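Filed under: Opinion, Small Robots

I want to complain about cables. I know, everybody who owns a robot arm complains about cables, but I think we've been complaining about them the wrong way, as if they were a housekeeping problem, like crumbs. I've come around to thinking they're a safety problem, and I got there the stupid way, by watching an arm yank its own lead out while it was holding something.

The job was simple enough. I run a pair of tabletop arms with a control package called Canis, and I'd been teaching them to pass a part across and set it down. The right arm picks, the left arm takes, both go home. I'd logged 1176 handovers by then (Canis keeps the tally, I don't have that kind of patience) and I was feeling pretty smug. It was a December evening, close to 11 p.m., and I had a mug of tea in one hand and my other hand a lot nearer the table than it should have been.

On the next pass the right arm rolled its wrist a little further than usual, a loop of cable caught on the bracket behind it, and the arm just kept going! Of course it did. As far as it knew, it was a bit heavy that night. The loop went tight, the connector let go, and every motor past that point went limp. The gripper dropped, the part went skating off toward the wall, and the left arm, which was perfectly healthy and had no idea its partner was gone, swung in to collect a part that wasn't there. It clipped the dead wrist hard enough to crack one of the printed fingers. 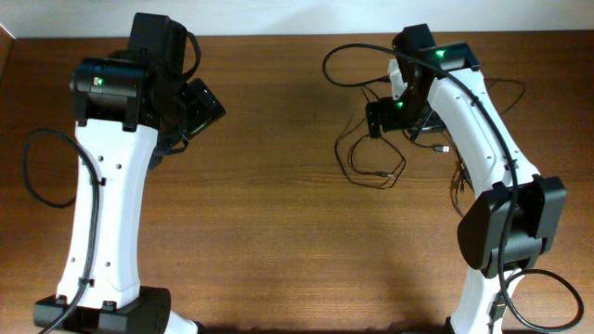

No blood. These are small arms and the worst I got was tea on my sleeve. But I kept thinking about it while I printed a new finger, and what bugged me was that every piece had done what it was supposed to. The servo pulled because it was told to pull. The plug let go because plugs do that. The other arm followed its program. I had tested the software for weeks, and I'd never once sat down and asked where the slack goes when joint five is all the way over.

So I went and read the manual again, the whole thing, and the one from Brellis for my older arm too, and I skimmed the Valderrama guide that people on the boards keep recommending. You get pages on calibration. You get torque limits, firmware, a lovely exploded drawing. On cable routing, the Brellis one has a paragraph that says to leave "sufficient slack" and Valderrama has a picture of a clip. Sufficient for what? Too little and you tear a connector out at full reach. Too much and you've hung a lasso on a moving machine. I'd done the second one, and I'd done it because I was so worried about the first.

Somebody's going to say the fix is an overload limit, and yes, sure, set one. Mine was on. It was set for the kind of load you get when the gripper runs into the table, and a snagged cable builds up slower than that and lets go sooner. I dropped the limit by 15 percent afterward and the arm started faulting on ordinary lifts, so back up it went. What I really want is for one arm to stop when the other one stops talking. That should be the default in every two-arm setup sold, and it should be annoying to turn off. In mine it was a box I had to go looking for, three menus down, unchecked.
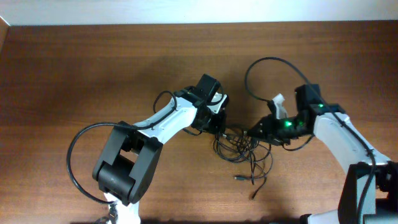 The two grippers nearly meeting, with the cables bunched between them.

I've changed a few habits since. Before I run anything new I drive each joint to both ends by hand, slowly, and I watch the cable and ignore the arm. It takes me 15 minutes and it's as boring as it sounds. I cap the first runs at about 200 milliseconds of motion per step so I've got a chance to hit the switch. And the switch now lives on the side of the bench where I stand, because for an embarrassingly long time I had to reach across the arms to get to it.

There's a sleeve kit from Pastard that a lot of people swear by. I priced it at 285 dollars for two arms and closed the tab. Maybe that's the wrong call. I'd pay it without blinking for a camera or a better gripper, and I suspect most of us would, and that's more or less my whole gripe. We spend on the parts that show up in the demo, and the wiring gets whatever clips were left in the bag.

If you've got a pair of these at home, go find that checkbox tonight. Then roll the wrists all the way over and see what the loops do.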